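Suture Practice Pads, second progress report
Prepared by Toivo Laitinen for the Trorkelden Fund
Period covered: June to August

Summary

The work is on schedule and slightly under budget. The pad recipe has been settled, the first full batch has been poured and cut, and suturing practice on the pads has started. The item still open is storage life.

Pads

We tried 3 recipes this period. The first tore at the needle holes when the thread was pulled tight. The second held a stitch well but was too stiff at the edges of the cut. The third, which we are calling Pisby, is the one we will stay with. We poured 50 pads from it in August and rejected 7 for air bubbles near the surface.

The mould supplier, Kekana, changed the depth of the trays at our request and did not charge for the change. Labour for pouring has been higher than planned, as the pads need to be turned by hand while they set.

Incisions and colour

Trainees in the first round told us they lost sight of the cut against the pale pad. We now tint the cut with a red dye before use. It spreads a little into the edges and fades towards one end on some pads. The instructors are happy with this and we do not plan to spend more time on it.

Suturing practice

Each trainee places a row of single stitches with a curved needle and closes each one with an instrument tie. Wrapping the thread for the tie takes beginners the most time, so we have moved it to its own session.

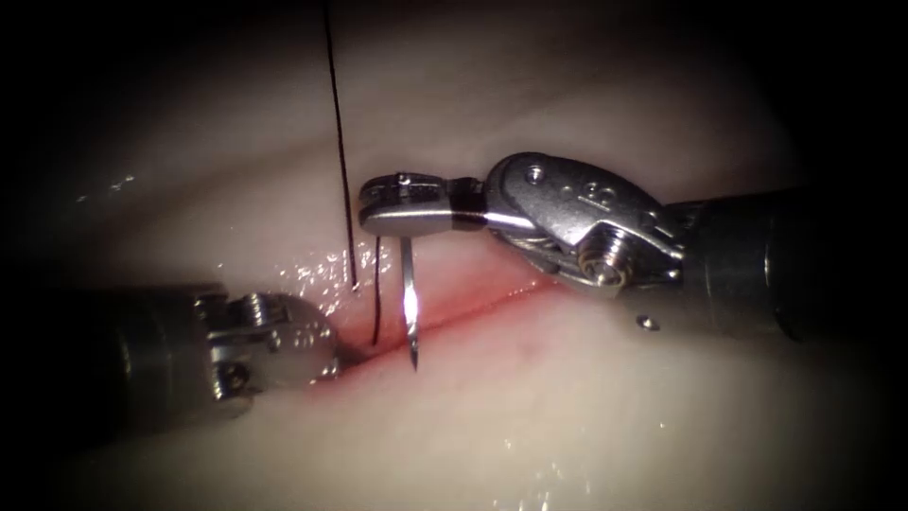
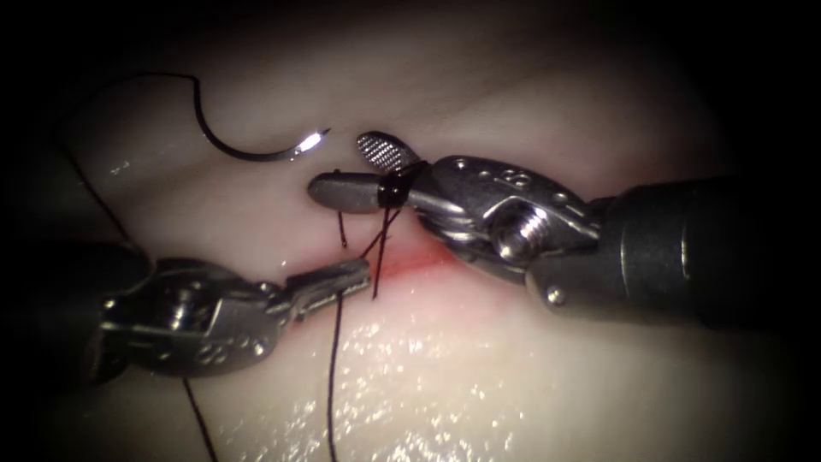
Spending

Materials came to $1080, which includes dye, trays and thread. We had set aside more for needles, but the Sternance order was smaller than expected and the balance has been carried forward.

Next period

We will test pads kept in sealed bags against pads kept in the fridge, and pour a second batch once we know which keeps better. A short written guide for instructors is in draft and will be sent with the next report. We would like to discuss moving the unspent needle money to labour, and will put that request in a separate letter.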